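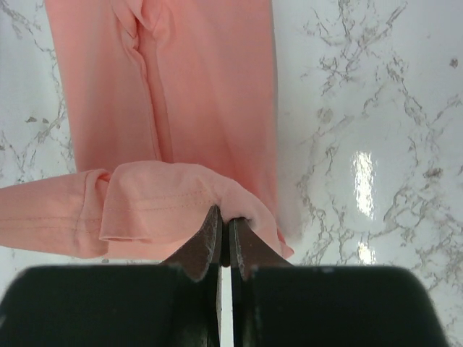 *Fig. 4 – Vêtement rose saumon à manches longues, sur un plan en marbre blanc.*

## 3. Premier lavage avec le lave-linge Grelluron

Ce chapitre suppose que l'appareil est raccordé et mis à niveau (voir chapitre 2). Le premier cycle se fait toujours à vide.

1. Ouvrez le robinet d'arrivée d'eau et vérifiez le joint du raccord.
2. Versez 40 ml de lessive liquide dans le compartiment II. N'ajoutez pas d'adoucissant.
3. Réglez le sélecteur sur **Coton 90** et appuyez sur Départ.
4. À la fin du cycle, attendez l'extinction du voyant de porte – le déverrouillage prend quelques instants.

**Attention :** à 90 °C, le hublot devient brûlant. Éloignez les enfants.

### 3.1 Préparer le linge

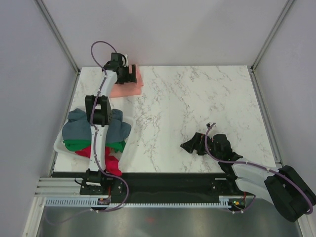

Triez par couleur, puis par température indiquée sur l'étiquette. Les jerseys et les mailles fines se lavent à part des jeans et des serviettes.

1. Videz les poches, fermez les fermetures à glissière.
2. Retournez les vêtements imprimés ou foncés.
3. Dépliez les manches. Une manche roulée en boule se rince mal.
4. Chargez le tambour sans tasser.

Pour les textiles délicats, choisissez **Délicat 40** et limitez l'essorage. Le programme **Express 18** (18 minutes) ne convient qu'au linge peu porté.

**Remarque :** si l'eau de votre commune est dure, le filtre anticalcaire Zullico se monte entre le robinet et le tuyau. Suivez sa propre notice.

### 3.2 Sortir et étendre

1. Sortez le linge dès la fin du cycle.
2. Secouez chaque pièce une fois, en la tenant par les épaules ou par l'ourlet.
3. Étendez les mailles à plat. Ne les suspendez pas par un seul point – le tissu se déforme.
4. Laissez la porte et le bac à lessive entrouverts.
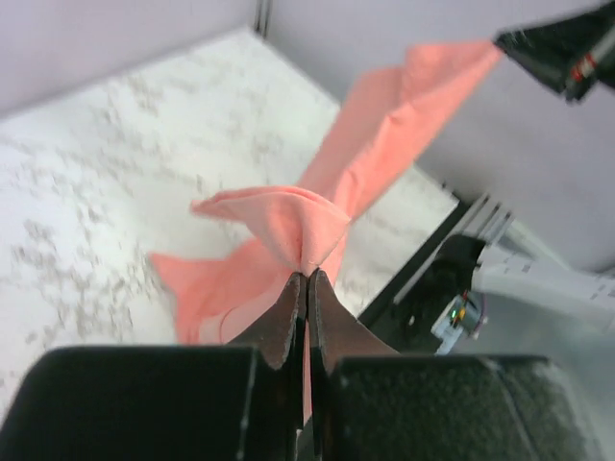
*Fig. 6 – Tissu rose saumon pincé en un seul point.*

Si le code **E11** s'affiche pendant l'essorage, la charge est mal répartie. Arrêtez le cycle, redistribuez le linge à la main et relancez **Essorage seul**. Si le code revient, contactez le service Osance (chapitre 7).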